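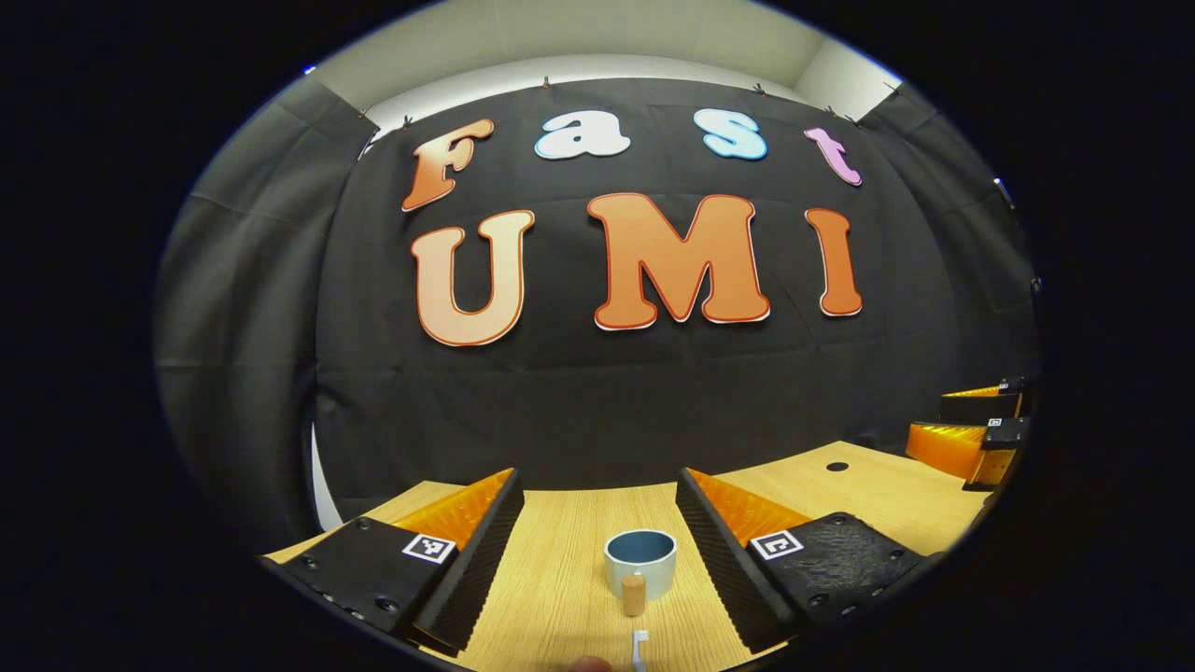

Kinga Kerekes wrote that she'd signed up for the Clirorlow readalong, opened the schedule and had no idea which edition's chapters it meant. Fair point, Kinga! I've rewritten this part of the guide so you can get set up before the first check-in.

Section 2: Getting your book and your reading plan ready

The book this time is The Woman in White by Wilkie Collins, and I'm so excited, because I've been wanting to push this one on people for ages. It's long (my copy runs past 600 pages) but it moves quickly once Walter gets to Limmeridge House.

1. Pick your edition. Paper, ebook or audio, all fine. Just make sure it says unabridged somewhere. I once got a good way into a shortened one before I caught on and I'm still a little sore about it.

2. Find the three epochs. The novel is split into a First, Second and Third Epoch, and inside those you get different narrators taking their turns. Our schedule goes by epoch and narrator, never by page number.

3. Mark your stopping points. There are 14 of them on the schedule. I use sticky tabs - ebook people can drop a bookmark at each one.

Note: Audio listeners, your track numbers won't match the narrators. Play the first few seconds of each track and jot down who's speaking. It's dull work, but you only do it once.

4. Join the discussion board. Use the same name you signed up with, or I won't know who to let in. Willy Bakker joined under three different names last time and I approved all of them.

5. Turn on the spoiler setting. It's under your profile, second tab. With this on, threads past your current stopping point stay folded up until you move yourself forward.

Caution: Don't read the introduction first! A lot of classics editions give away the whole plot in there. Skip it, read the novel, then go back.

Caution: The same goes for the notes at the back. Some of them are harmless and some of them really aren't.

6. Post your hello. Tell us your edition and whether you've read any Collins before. Rereaders are very welcome, just keep quiet about the Count, please.

If you fall behind, move your marker back to wherever you are and carry on from there. The threads stay open after we finish, and I still get replies on the ones from March.

Section 3 covers the check-ins and how to post a quote with the spoiler fold on.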